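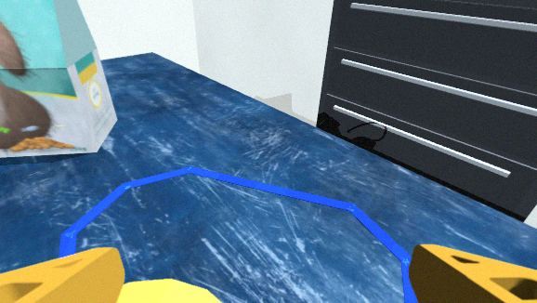

*Blue top with the pale streaks, white wall behind.*

## Getting a streaky blue table top to look even again?

**Tania Rathnayake** – August 21, 2023

Hi all. Got a second-hand table, dark blue top, pale scratchy marks all over it. Cannot work out if thats the pattern or years of wear. Seller in Hurside said "it's meant to be like that" but he would. Want to use it in the utility room for feeding the cat and general dumping of stuff. Do I sand it, oil it, leave it? Tried a damp cloth, no change. Budget is £15, so no new top please. Similar colour and marks to mine, with a yellow feeder on:
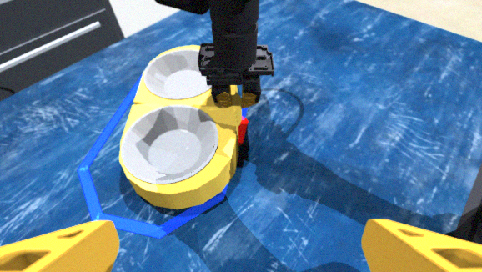
### Replies

**Subbarao Salian**

Don't sand till you know what it is. If it's a printed top you'll go straight through and then its firewood. Run a fingernail across a pale bit. Catches = scratch. Smooth = pattern, or something under the lacquer. Try it in 6 different spots, mine was half and half.

If real scratches: wax stick in the nearest blue, rub in, wipe off, buff. Bolteck do one, so do Rao. Won't last where pets eat but easy to redo. Deep ones need filler first.

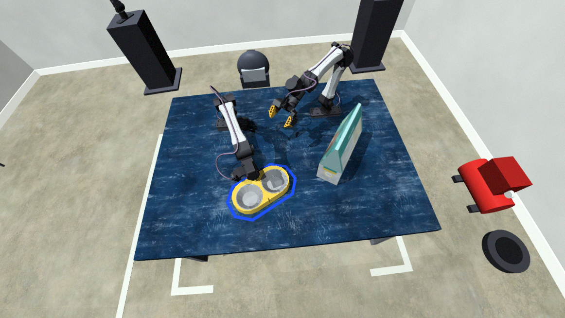 *Dark blue top, yellow double bowl, teal and white carton.*

Also check the joints while you're at it. A wobbly table scratches everything you put on it, or the other way round.

**Malathi Pisharody**

Just put a mat on it

**Divya Salian**

Bit more on the cleaning side as I did one of these in July. Warm water, small squirt of washing up liquid, soft cloth, dry it straight away. Old polish goes cloudy and can look just like scratches – took me three goes to shift. No cream cleaner, no scourer. If it still looks patchy after that I'd live with it. Pale marks hide cat hair quite well.

Feeder wise, get felt pads or a rubber ring under whatever bowls you use. Cats push them about and grit gets trapped underneath. Dandanby market has pads on the hardware stall, cheap, cut to size yourself.
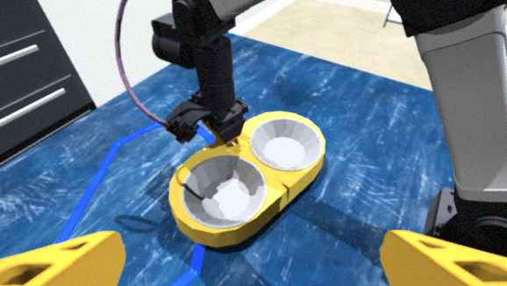
### Update from Tania Rathnayake

Thanks all. Fingernail test says mostly pattern, two proper scratches near one corner. Wax stick ordered. Malathi, getting a mat aswell.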